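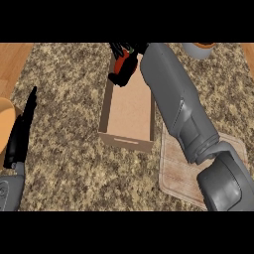
Posted by Bushra Rind | 13/06/2021 | Status: open, then closed, then open again, now closed
Category: Web store / Checkout / Shipping rates

Problem as reported

Checkout charging oversize shipping on small orders. Customer in Hindidmont buys one soap dish, gets quoted freight. Same customer removes soap dish, adds a bath mat, quote is normal. Three emails in the inbox before lunch saying more or less the same thing, one of them not polite.

Store runs on Camari, shipping rates come in through the Brellow plugin. Both up to date when I started. Nothing changed on our end that I knew of (keep reading).

Log

First thing - cleared the cache. Store cache, then the plugin cache, then my own browser. No change. Soap dish still wants to travel by freight.

Tried it logged out. Same. Tried on my phone, off the wifi. Same. So not my machine.

Put in a test order to our own zip. Freight again. So not the Hindidmont zone, which is where I was going to spend the afternoon. Glad I checked.

Opened the rate log in Brellow. You have to turn it on first, it's off by default, it's under Advanced and then Advanced again. Log says package selected: BOX L-4, dimensional weight 131 lb. For a soap dish. The dish weighs less than a pound with the tissue on it.

OK so the rate is right for the package, the package is wrong. Or the package size is wrong. Went looking at box sizes.

Box table has all our cartons in it and the L-4 is down as a big one. Which it is. But why is it picking L-4 for a soap dish when the small cartons are right there.

Disabled L-4. Now it picks L-3. Disabled L-3. Now it says "no shipping method available" and the checkout is dead. Turned both back on fast. If anyone tried to order in those few minutes, sorry.

Opened a ticket with Brellow support. Auto reply says 10 hours. Kept going.

Looked at the product itself. Soap dish has length, width, height filled in. Length says 6. Width says 4. Fine. Height is blank.

Thought blank meant zero. Does not mean zero. If height is blank the plugin uses the "default item height" from the settings page, and the default item height on our settings page was set to something huge. So every product with no height gets treated like a floor lamp.

Bath mat has a height. That's why the bath mat was ok.

Set the default height down to 1. Test order again - small carton, normal rate. Closed the ticket.

Reopened

Another email an hour later. Different customer, towel hooks, freight quote again.

Checked the default height. Still 1. Checked hooks. Height is filled in. Width is filled in. Length is filled in and it's in centimeters.

So there was an import. Chaudhry (our supplier for the hooks and the dishes and most of the small bathroom stuff) sends a spreadsheet in January with the new items and we load it straight in. This year's sheet has a unit column. Our import ignores the unit column, doesn't even complain about it, just drops it. Some rows are inches, some are centimeters. The store reads everything as inches.

Why did it only show up now if the sheet went in back in January? Because the plugin wasn't using item dimensions until the last update. Before that it went by weight only. The update notes do mention it, one line, near the bottom, under "improvements". So something did change, just not something I did.

Fix

1. Exported all products with Chaudhry as supplier.
2. Matched them against the original sheet by SKU. Used the unit column to find the centimeter rows.
3. Divided those by 2.54, rounded up to the next half inch.
4. Filled in missing heights. Had to go to the shelf with a tape measure for most of it.
5. Re-imported. First try failed becuase I saved the file with semicolons. Second try went in.
6. Cleared both caches again.

Test orders after that, all with normal rates: soap dish, hooks, dish plus hooks, bath mat plus dish, one tall shelf unit as a check the other way. The shelf still goes L-4 like it should.

Brellow support did write back. They said to clear the cache.

Refunds

Only two people went through and paid the freight price. Refunded the difference on both and sent a note. The rest gave up at checkout, which is worse for us really. Sent them a code for free shipping, good to the end of the month. Code is in the shared notes, please dont post it anywhere.

Still to do

- Add the unit column to the import mapping. Camari can do it with a custom field but I haven't worked out if it converts or only stores it. Don't load any supplier sheets until I've tested that.
- Ask Chaudhry to send one unit for everything. Asked last year too, for weights.
- Turn the rate log off again, it fills up quick. Will do it tomorrow after one more day of orders.
- Make height a required field. There's a checkbox for it, but turning it on blocks saving any old product where it's blank, so those need filling in first. Gift cards too, apparently. A gift card needs a height now.
- Read the update notes before pressing update. That one's me.

If you see a freight quote on something small after this, don't touch the box table. Look at the product's dimensions first, then the default height, then call me.

Edit: candle set had the same problem, different supplier, length and weight swapped. Fixed by hand. Not reopening for one item.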